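Getting a Thrifted Costume Clean Without Wrecking It

I buy nearly all my costumes secondhand, and by now I've ruined enough of them in the wash to have opinions. Party outfits are a funny kind of clothing. They're sewn fast, dyed cheap, covered in stuff that was glued on in a hurry, and then worn for six sweaty hours under a fog machine. After that they go in a bag. When you pull one out of the bin at the thrift store it usually smells like somebody else's October, and the care tag (if there is one) says something useless like "spot clean only."

So this page is everything I do between bringing a costume home and putting it on. It's mostly laundry and a little sewing. I've put it more or less in the order I do it, but I skip around depending on how bad the thing smells.

Before you wet anything

Turn it inside out and look at the seams. Costume seams are often just one line of stitching with hardly any fabric past it, and a weak spot that's holding fine now will open right up with the weight of water on it. I run a quick line of zigzag over anything that looks thin. If you don't own a machine, a backstitch by hand is plenty, and no one's going to see it.

Check the pockets, too. I've found candy, a bus transfer, half a mustache and a very old breath mint. The candy is the one that'll cost you. A caramel that goes through warm water ends up in places you wouldn't believe.

Next, the dye test. Get a white rag damp, press it hard on an inside hem for a slow count of 39 (my grandmother's number, I've never questioned it), and look at the rag. If there's color on it, that piece gets washed alone in cold water, period. Reds and purples are the worst. I had a wine-colored vampire cape that bled through four rinses, and the tub was pink until I got after it with baking soda.

Take off whatever comes off. Brooches, snap-on collars, ribbon belts, plastic buttons with a shank you can unhook. I drop them in a jar with the name of the costume on a piece of masking tape. If the trim is sewn on by three stitches at the corners, and it so often is, I snip the stitches and put it back afterward. It takes less time than trying to wash around it.

The actual washing

I use the bathtub or a dishpan. Cool water, a small squeeze of plain dish soap, swish it around until the water looks a little cloudy, then put the costume in and push it down with flat hands. Don't scrub and don't wring. Ten minutes is enough for most things. Polyester satin, that shiny stuff every pirate and princess is made of, doesn't hold on to much dirt, but it snags if you so much as look at it with a rough fingernail, so take your rings off.

For armpits I make a paste out of baking soda and water and leave it on the lining for half an hour before the soak. If that doesn't do it, white vinegar and water in a spray bottle, half and half, sprayed on the inside and left to dry. Your bathroom will smell like a pickle for an evening - it goes away, and it takes the other smell with it.

I did try one of the enzyme washes, the Grultent one in the flat bottle, on a lined jacket that had been through somebody's whole disco phase. I liked it. I wouldn't use it on anything with glued sequins, though, as the soak time is long and glue doesn't enjoy long baths. Vodka in a spray bottle is the old theater trick, and it works nearly as well on light smells if you have some you don't care to drink.

Face paint and makeup on a collar want dish soap straight from the bottle, rubbed in dry with a fingertip before any water touches it. Then cold rinse. Greasepaint is greasy (it's right there in the name!) and water just pushes it around.

Fake blood is hit or miss. The kind made from corn syrup comes out in cold water by itself. The kind that dries shiny is basically paint, and I've made my peace with calling that part of the look.
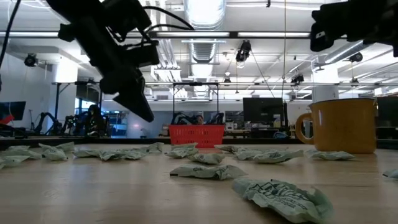

A reader named only as Dremumik wrote in to say that cold water had done nothing at all for the syrup kind on her white nurse's uniform, and that what finally shifted it was a dab of shaving cream, worked in with an old toothbrush and left for an hour. I tried it on a stained apron in February and she's right, it lifted most of the pink. She also says to keep the shaving cream well away from anything velvet, and I'll take her word for it.

Rinsing takes longer than you'd think. Keep going until the water runs clear and there's no slippery feeling between your fingers. Soap left in a costume makes it stiff, and it itches once you start dancing.

Drying without the dryer

Please don't put costumes in the dryer. I know. I did it too. Hot glue lets go, cheap fringe frizzes, foam padding folds itself in half and stays that way. I once took out a muscle suit with one shoulder on the wrong side of the neck.

Roll the wet costume up in a big towel, kneel on the roll, unroll it, and hang it on a fat plastic hanger over the tub. Wire hangers leave rust marks and little points in the shoulders. If it's heavy, or knitted, or has beads all down the front, dry it flat on a rack and flip it when the top side feels dry. A fan pointed at it overnight helps a lot. So does an open window, if you don't live over a fried chicken place like I used to.

Capes I hang by the hem from pants clips, upside down, so the weight of the collar pulls the creases out. It looks like a bat in your shower. My household is used to it.

Wrinkles

Steam, always. If you don't have a steamer, hang the thing in the bathroom while you take a hot shower and smooth it with your hands after. For a stubborn fold across the chest (they all have one from being packed in that little square bag) I iron on the very lowest setting, inside out, with a cotton dish towel in between. Test a hidden bit first. Cheap satin goes from wrinkled to melted without stopping anywhere in the middle, and then you've got a shiny iron-shaped patch and you're going as a person who owns an iron.

Putting the trim back

Fabric glue is fine for flat felt and rickrack. For anything that swings or gets leaned on, sew it. I use the heavy Lindside thread from the little yarn shop near me, in black and off-white, and those two colors cover almost everything once the lights are low. For sequins, knot after every 5 or so stitches, and then when one pops you lose a handful instead of trailing them all over the dance floor.

Loose elastic at the wrists and waist is the quickest fix on this page and makes the most difference to how a costume sits. Snip a tiny opening in the casing, pull the dead elastic out, feed the new stuff through with a safety pin, and close it up.

If a zipper sticks, rub a candle stub up and down the teeth. A pencil works too, but only on dark fabric unless you want gray smudges on your spine.

Wigs, since people ask

Cold water in the sink, a little shampoo, dunk it up and down, don't rub. Blot it and set it over a tall jar to dry. Comb it dry and from the ends up, in small sections, with a wide-tooth comb. Fabric softener mixed with water in a spray bottle takes the static out. Bangs that stick straight out can be coaxed down with a bobby pin and patience - leave them pinned overnight.

Hats and shoes

Felt hats get brushed and then steamed over the kettle, and you shape them with your hands while they're warm. Careful of your fingers. Plastic boots get wiped out with vinegar, stuffed with newspaper, and left somewhere airy. If the insole is nasty, pull it out and trace it onto a cheap new one from the drugstore. White shoe polish on scuffed vinyl is magic, but give it the whole night to dry or you'll leave footprints on your own pant legs.

Putting it all away

Everything has to be completely dry. Feel the lining at the underarms and the inside of the collar, as those are the spots that fool you. I keep mine in cotton pillowcases, folded loosely with tissue in the creases, in a cardboard box on a closet shelf. The plastic bag the costume came in traps smells, and it can stick to vinyl over a hot summer. I found that out with a pair of silver pants I loved very much.

Pin a note to each one saying what's missing. Mine say things like "needs belt" and "left cuff snap gone," and future me is always grateful. I also write down what size it really is, because the tag is lying. Metal bits like buckles and crowns go in a separate bag so they don't print themselves onto the fabric.

If a smell is still there after all that, hang the costume outside in the shade for an afternoon before you try another wash. Not in full sun, or the shoulders will fade. I've got a green elf tunic that is two greens now.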